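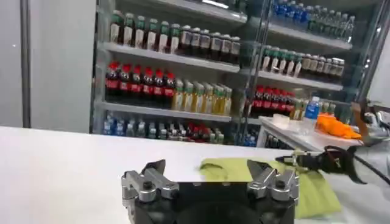

Page last changed: January 30, 2020

Vetness notebook / cloth handling / shirt folding, two arms

Carrying on from the dry runs. Table is the white one in front of the drinks shelves, same position as before, feet on the tape marks. Both arms homed and checked against the gauge block before the first episode. Left arm came up with a small offset on the wrist joint again and had to be rezeroed. It held for the rest of the session. I have put it on the list for Coltley but would not hold up recording for it.

Task as recorded: yellow-green t-shirt on the table, arms find an edge, bring the cloth to the fold, release, retreat to the start pose. An episode begins when the operator closes the pedal switch and ends when both grippers are open and clear of the cloth. Anything after that gets trimmed by Brunet on import, so do not bother waiting for a clean stop.

Total for the session: 108 episodes kept. Rejected ones stay on disk under their own folder, with the reason in the sidecar file. Please do not delete rejects. The ones where a gripper closes on nothing and the operator goes back for a second try are useful later, if we train with recoveries, and they are hard to produce on purpose.

Starting states. Three kinds: flat, half folded, crumpled. Crumpled is made by picking the shirt up by the middle and dropping it from elbow height. Half folded is set by hand and varies too little. Looking back over the recordings, the fold line points the same way in nearly all of them, and a policy trained on these will learn to expect it. From the next session, rotate the shirt by hand before each half-folded start. Draw the direction from the shuffled card stack, same as for the rigid objects.

Grasping. Most of the lost time is in the first pinch. The cloth is thin, and with the fingertips coming straight down they either touch the table and stall or close above the fabric. What works is to press lightly until the tips are on the table, then close slowly and let the fabric gather between them. The force limit on closing was lowered twice to stop the arm from faulting on contact. Current value is in the config, with a comment. Do not raise it for speed.

Pinch width matters more than I had written down in October. A pinch near the hem takes a single layer or both layers depending on a few millimeters of approach, and from the wrist view alone it is often impossible to tell which until the lift. Operators compensate by looking directly at the table, and that information is not in the recording. Two options:

(a) operator works from the camera views only, no direct line of sight
(b) add a fixed side camera at table height

I prefer (b). We tried (a) for a handful of episodes and the operator slowed down badly and started poking at the cloth to see what moved. Those pokes are then in the data as if they were part of the task.

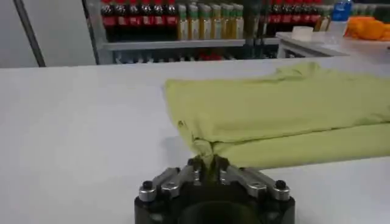 With a side camera the layer question should be answerable from the recording, at least for pinches along the near edge. For the far edge, where the fabric bunches up, I doubt it. Mount the camera low, and check that neither arm crosses in front of it during the approach. The old bracket from the bin-picking rig should fit the table leg.

Video is stored at 30 frames per second per camera, joint states faster than that and resampled on import. Brunet reported dropped frames on the right wrist stream in eight episodes. All of them came before the USB cable was moved to its own port, and none after. The affected episodes are flagged and I have left them in the kept set for the moment. The gaps are single frames. If the training side wants them out, filter on the flag.

Background. Each wrist camera gets a good part of the drinks shelves behind the table, red caps and green caps in rows, very strong color compared with the shirt. For now I regard this as acceptable. The shelves get restocked and rearranged anyway, so there will be some variation over the weeks without our doing anything. But the layout was constant through this session, and anyone holding out a test split from these episodes should know that train and test share a background. Split by session, once there is more than one session to split.

There was a suggestion to hang a gray sheet behind the table. Against. We would then have to record everything again without it.

Lighting: overheads only. Glare on the case glass shifts as the arm moves, and auto exposure on the wrist cameras follows it. You can see the table brightness step between neighboring frames in some episodes. Exposure should be locked. Tried it at the end and the locked value was too dark with the gripper close to the table, so this needs a proper setting before it goes in the config. Until then leave it on auto, and note it in the session header.

Fingertips. The Sorard pads are wearing at the inner corner, left arm worse than right. Grip on the cloth is still fine but the tips no longer meet evenly, and a thin hem can slip out at the worn side. Swap both pairs together so the two arms stay comparable, and write the swap down with the episode number. I looked for the spare set in the second drawer and found only the wide ones for boxes.

Labels. Each kept episode gets start state, number of grasp attempts per arm, and a final grade of good, usable or poor. Grading was done by the operator directly after each episode. I regraded a sample later from video and disagreed mostly on usable versus poor. The written rule says the hem edges should line up, without saying how closely. Proposed wording: a finger width or better is good, two finger widths is usable, anything else is poor. Apply it from the next session and leave the existing grades alone.

Pace. The target for this shirt is around 1,000 episodes before anyone trains on it seriously. Reset time is the larger part of each cycle, larger than the fold itself – a second person doing resets would help more than a faster operator.

To do before the next session:
side camera bracket, cable length
find or order narrow pads
exposure lock
card stack for shirt direction
second shirt, different color, same size
ask Coltley about the left wrist offset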